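Home | Avionics | Headsets | Portable Gear | Ramp Tools | Forum

Review: Tuvis portable ADS-B receiver with the Hitero glareshield mount

Filed under: Portable Gear, Traffic and Weather

14 comments | 31 shares

The Tuvis is a dual-band portable receiver for pilots who want traffic and weather on a tablet and don't want to open the panel. It listens on 978 and 1090 MHz, has its own GPS and attitude sensor, and talks to the tablet over Wi-Fi. It has no transmitter, so it does nothing toward the ADS-B Out requirement. The unit tested was bought at the normal price of $375. The Hitero mount is sold separately.

I flew it in a rented 172 with a Mode C transponder and in a friend's low-wing single that already has a certified In and Out installation. The second airplane was useful because the panel display gave me something to check against.

Setup

The box holds the receiver, two stub antennas, a short USB-C cable and a folded card. The antennas are marked with colored rings that match rings on the case. Both use the same connector, so it is possible to swap them. I did that on purpose on the ground, and reception on 978 got noticeably worse while 1090 held up fairly well. The app gives no warning.

Startup is slow. With a clear view of the sky the GPS light went solid well before I had finished the preflight, but inside a metal hangar it never did, and the unit will not send traffic to the tablet until it has a position. Turn it on outside. 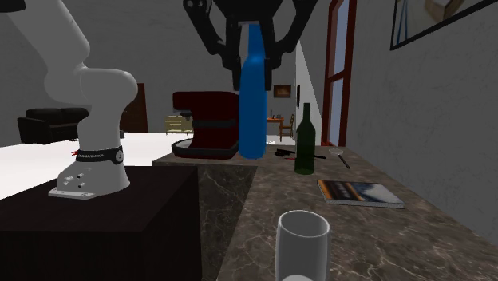
Wi-Fi pairing worked the first time on two tablets and one phone. The receiver assigns addresses to a fixed number of clients and then refuses more. If a passenger's phone grabs the network first and then goes to sleep, the slot stays taken until the receiver is restarted. An open network is the factory setting. Set a password before the first flight.

Traffic

In the low-wing airplane, targets on the Tuvis matched the panel closely. Altitudes agreed to the nearest hundred feet, and the usual delay between the two displays was short enough that I stopped noting it. The exception was own-ship. Until I entered the airplane's ICAO code in the settings, the receiver showed a phantom target sitting on top of us at our altitude. After that it was filtered correctly.

In the 172 things were less tidy, and that is mostly the system and only partly the box. Ground stations build their traffic picture around aircraft with ADS-B Out, so an airplane without it sees rebroadcast targets only when somebody nearby has triggered the service. Direct air-to-air targets came through on both bands. On one leg, a Cherokee passed 500 feet below us and the receiver had been tracking it for several miles. On the same leg a crop duster never appeared at all. Anyone flying with a portable receiver has to keep looking outside.

Antenna shadowing is real with any unit mounted inside the cabin. With the receiver on the glareshield, targets behind the tail dropped out often. Moving it to a rear side window with the Schwaiger suction cup I already owned improved the picture aft and cost a little forward.

Weather

FIS-B radar, METARs and TAFs arrived normally above pattern altitude. On the ground at my home field there is no ground station in line of sight, and nothing came in until after takeoff. Regional radar looked complete on the tablet soon after that. The receiver stamps each product with its age, and the app I use displays that age in small gray type. I would like it larger. Radar on any datalink is a record of where the rain was, and it should be used for deciding which way to go around.

Attitude

The backup attitude display is sensitive to how firmly the receiver is held. On the Hitero mount it stayed level in cruise and lagged slightly in steep turns. On the suction cup it wandered. I ran the alignment page 3 times before I was satisfied with it, and I would treat the result as a curiosity in visual conditions.

Heat and battery

Tuvis claims 6 hours on a charge. I got a little less with both bands and Wi-Fi running. In direct sun on the glareshield the case became uncomfortable to hold, and once on a hot ramp the receiver shut itself down. It came back after a few minutes in the shade of the back seat. A white sleeve from Restex helped and did not seem to affect reception. It covers the status lights, so a slot has to be cut for them.
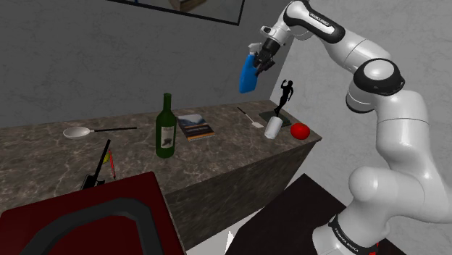 Can the receiver run from ship's power for the whole flight?

Any USB outlet that can supply 2 amps will keep it charged with everything turned on. A weaker outlet will only slow the drain, and the app shows the charging icon in either case, so watch the percentage on the first flight.

The Hitero mount

The mount is a flat aluminum plate with a rubber base and a thumb screw. It holds well on a textured glareshield and poorly on a smooth one. It sat far enough from the compass in the low-wing airplane to cause no change. In the 172 I had to move it to the right to stop a small deflection. Check this with the engine running and the radios on.

Firmware

Updates go through the app, one file at a time, and the receiver must be on external power. My update in December took two tries. It reset the ICAO code and the Wi-Fi password to the factory values without saying so, and I found out on the next flight when the phantom target came back.

Verdict

Reception is good, the traffic data agrees with a certified installation, and the price is fair for a dual-band unit. Heat is the weak point. Owners in hot states should plan on a side window and a cable. I am keeping mine, on the rear window, with the attitude page turned off.

Tags: ADS-B In, portable receivers, FIS-B, cockpit mounts

Previous review | Next review | Back to Portable Gear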